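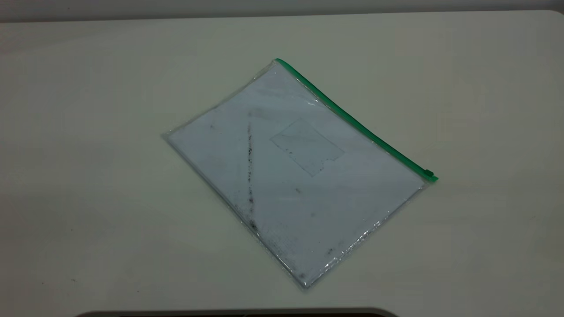 3.2 Cell setup and upkeep

Published success rates for zipper tasks say little about the state of the cell that produced them. We doubt that many of them would survive a change of jaw or a wiped table, so we report the condition of ours in some detail.

The Kerkine cell is a single arm over a pale tabletop, viewed by a fixed camera. The test object is a clear document pouch with a green zipper and a sheet of paper inside. Skotel, the control package, finds the zipper by color. The supplier's notes call this step robust to glare. We did not find it so. Clear film throws bright highlights wherever it wrinkles, and with the exposure left on automatic the detected line jumped between trials. We fixed the exposure at 900 (camera units) and left it there. Marks on the paper were a second worry, as Skotel scores dark specks as possible edges. We kept the same soiled sheet throughout – a fresh one would have made the task look easier than it is.

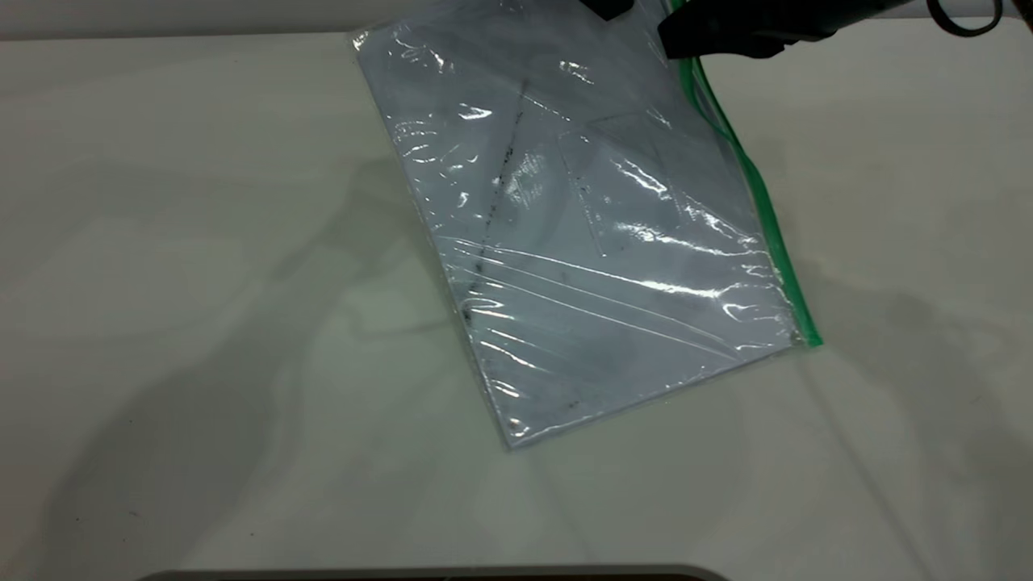
The gripper must come down close to the film without dragging it, and this depends on a height offset that drifts. The Milen routine is meant to correct the offset at startup. In April we ran it 8 times in a row without touching the arm and got a different value each time. We now set the height by hand with a feeler gauge, and treat the Milen value as a warning light at best. The cable by the gripper is checked at the same time, after a stiff loop was found to pull the wrist to one side.

Of 1132 logged approaches, 821 ended with the jaws at the slider. We would not read much into that figure. The log does not separate approaches made before the cable check from those made after it, and the Zou criterion we used counts a near touch as a success.

Figure 4. Approach to the slider end of the zipper.

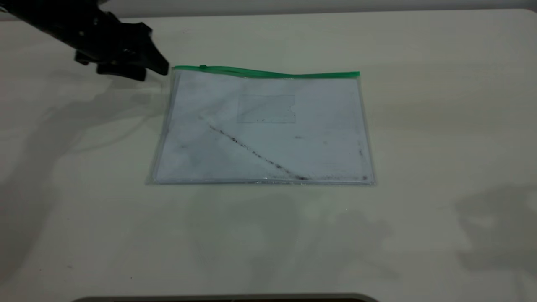 3.3 Jaw wear and replacement

Jaws were changed on a fixed schedule. We have no evidence that the interval is the right one.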